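Nukness Pavement Route Simulator – Pre-Release Inspection Checklist
Prepared for Kwan, 19 April 2025

1. Walkway clearance
The delivery robot must be able to plan a path between the shopfront and any free-standing item. Result: pass. 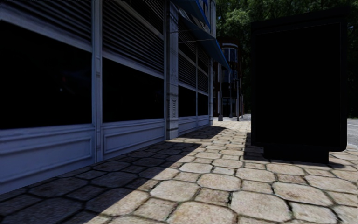 Item 1: shopfront and black panel, Atillow street map.

Comment: the panel carries no content. Supplier to confirm whether this is intended.

2. Shadow and surface contrast
Path planning must not treat a shadow edge as a step. Result: pass with comment – three false stops in 400 runs.
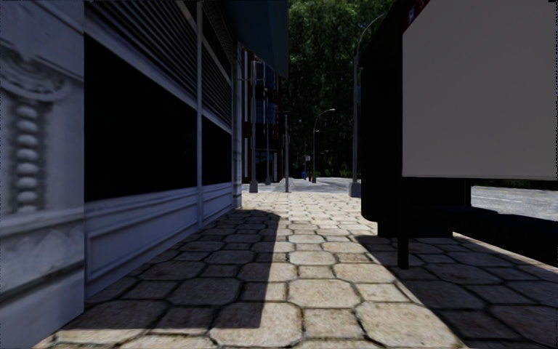
The stops were logged by the Prornudov controller and should be retested before licences are issued.

3. Kerb and crossing approach
Posts, kerbs and road markings must be present in the obstacle layer. Result: open.

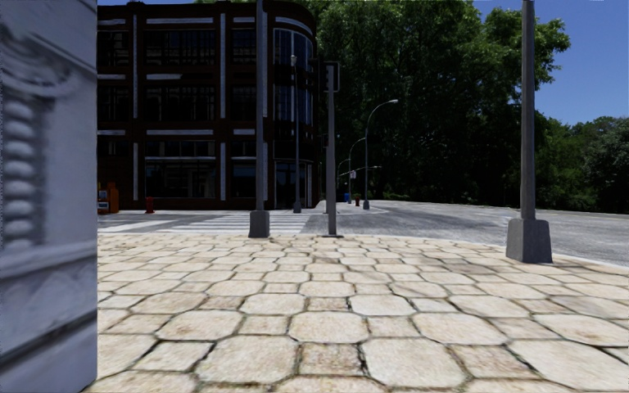

Signal timing was not supplied and remains outside this inspection.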